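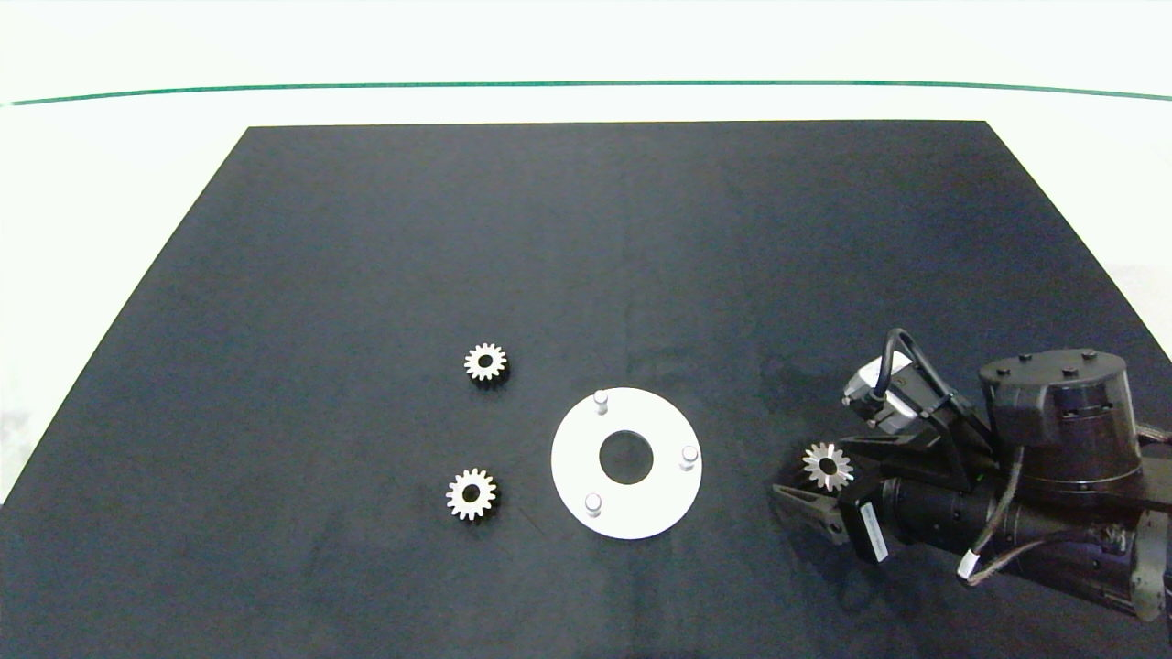 Gear insertion on 30 demos - too good?

plaltside_pete
Tried the Flalline recipe on our gear and peg setup. 1,555 steps of fine-tuning, 30 demos, three gears onto three pegs. The writeup says 430 demos is where it starts to work. I'm getting full assemblies on 30. Somebody please ruin this for me.

torque_wench
Happy to. Are you moving the plate between trials?

plaltside_pete
A bit.

torque_wench
Define "a bit," because I've reviewed papers where it meant the table got bumped.

plaltside_pete
Within 6 cm, any rotation. Gears start wherever I drop them on the mat.

mostly_backlash
Then I don't see the problem. Flalline counted 430 across all their tasks, and most of those were cable routing. Gears are rigid and shiny and the pegs have rounded tops, so the plate does half the work for you.

torque_wench
Rounded tops help with the last bit of insertion. They don't help you find the peg. I'd bet on the policy memorizing your lighting.

mostly_backlash
We ran it at Joravley with the blinds open and closed and it lost maybe one gear in October, to the floor.

torque_wench
"Maybe one" - put that in the abstract.

becerra_fan_club
The Becerra baseline does this with no demos at all, just force feedback and a spiral search. Slow as a parking garage, though.

plaltside_pete
Fine, I'll rerun with a lamp on one side and post the failures too.

torque_wench
Post the failures first.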